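Steaming buns at home, a thread on timing, water and condensation. Written down after Olga Leiva asked why hers collapse. 17/12/2025

## 1/ Dough

300 g plain flour, low protein. Warm water, yeast, a little sugar, a spoon of neutral oil. Knead until the surface is smooth, then knead for two more minutes. A rough surface before proofing is a rough surface after steaming. The steam will not fix it.

## 2/ Shaping

Weigh the pieces. Mine are 91 g each, which is on the large side. Pinch the seam shut, seam down, then rotate under a cupped palm until the top is tight. Cut a square of baking paper for each one if your tray sticks. Mine doesn't.

## 3/ Second proof

Most collapsed buns I get sent photos of are overproofed. Stop when they feel light for their size and a fingertip dent comes back slowly. In a Brisbane summer that can be 20 minutes. In July, give it double.

## 4/ Water

460 mL in the base for a medium batch. Check your pot's own minimum. If the water touches the underside of the tray when it boils, the bottoms go gluey. Knut Heitmann runs his lower and tops it up halfway through. I don't, as opening the lid drops the temperature at the worst moment.

## 5/ Spacing

They expand sideways as well as up. Three large buns on one tier is a sensible load for a round pot. A fourth will fit when raw and be welded to its neighbours by the end.

## 6/ Lid

Glass lids let you check without lifting. The drawback is condensation: it collects on the inside and drips, and each drip leaves a dimple. Bamboo absorbs it. With glass, keep the boil moderate, and when you do take the lid off, lift it level and move it sideways before tilting. Have the plate out beforehand, right beside the pot.

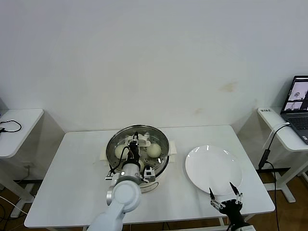 ## 7/ Resting

Heat off, lid shut, five minutes. Then open. A sudden drop in temperature wrinkles the skin. This is the step Olga was skipping.

## 8/ Plating

Move them straight to a flat plate with a gap between each. Don't stack while hot. The undersides sweat, so turn each one on its side for a minute if you're fussy.

## 9/ Leftovers

Freeze on the day, once fully cool. Re-steam from frozen, ten minutes. In the microwave: damp paper towel over the top, 700 W, short bursts. Acceptable for lunch, chewy if you leave it sitting.

## 10/ Next

Filled buns, same dough, smaller pieces. The pork one needs a longer steam and I haven't settled on a time yet.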